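Opinion > Home Life > Play

In defense of the boring toy kitchen

January 3, 2021
By the Asstead Weekend desk
374 shares | 2 comments

I've now read a whole pile of holiday gift guides telling me that a toy kitchen needs lights, sounds and an ice maker. The fanciest one I saw had a fridge that talks. I'm sorry, but no. Give me a stove with a door and something on top to put a pot on, and leave it there.

We bought ours used in September from a family over in Vistham, and I was a little embarrassed by it at first. It didn't beep! My sister-in-law asked where the batteries went. But my kids have cooked more on that stove than I have on mine this year (not a high bar, I admit), and they make all the noises themselves – sizzling, timers, one very alarming smoke detector. 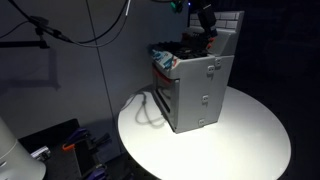

What I do care about is the small stuff. I want an oven door, because half the fun is shutting something inside and forgetting it. I want a few silly details too, like a brick wall behind the burners, which makes the whole thing feel like a pizza place. And I want a dish towel. A real scrap of cloth does more for a play kitchen than any sound chip, and you already own one.

My other gripe is size. The big sets take over a living room, and then the grown-ups start to resent them. A stove that can sit on a table can also get put away when people come over, or get carried out to the porch, or spend a week in the bathroom as a spa (long story). Ours has lived in every room we've got.

So if you're about to spend your holiday money on the deluxe one with the talking fridge, maybe wait a week. Check the used listings first. And if you do find a plain one, throw in a couple of your old measuring spoons – my two fight over the tablespoon every single morning.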